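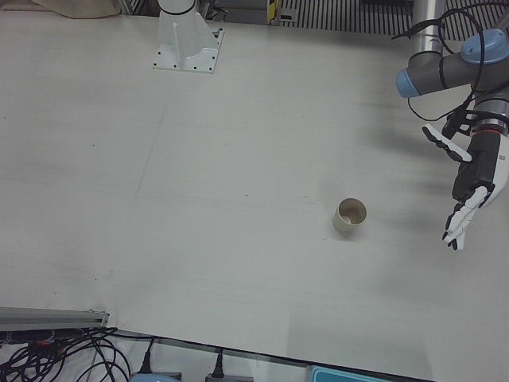

A humanoid hand over the table, with one paper cup to deal with.

Can machines do household chores yet? Duarte Quintela has been asking since March, and this page gathers pictures from his visit to the Carrilho workshop, posted Jul 19, 2023. Clearing a table is the chore people ask him about most. A cup is light, it tips easily, and a paper one crushes if the fingers close too hard. Quintela's own list of kitchen and shop jobs has 200 entries, and he would trust a machine with eight of them today.

Holding on to something is a separate problem from reaching it. Bottles, rolls and tubes all turn in the grip if they are picked up off center, and a shelf stocker meets all of them in one shift.

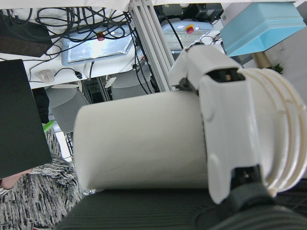
White cylinder held at one end by a two-finger gripper, with teach pendants on the table behind.

More in the Pisatness gallery, set 647.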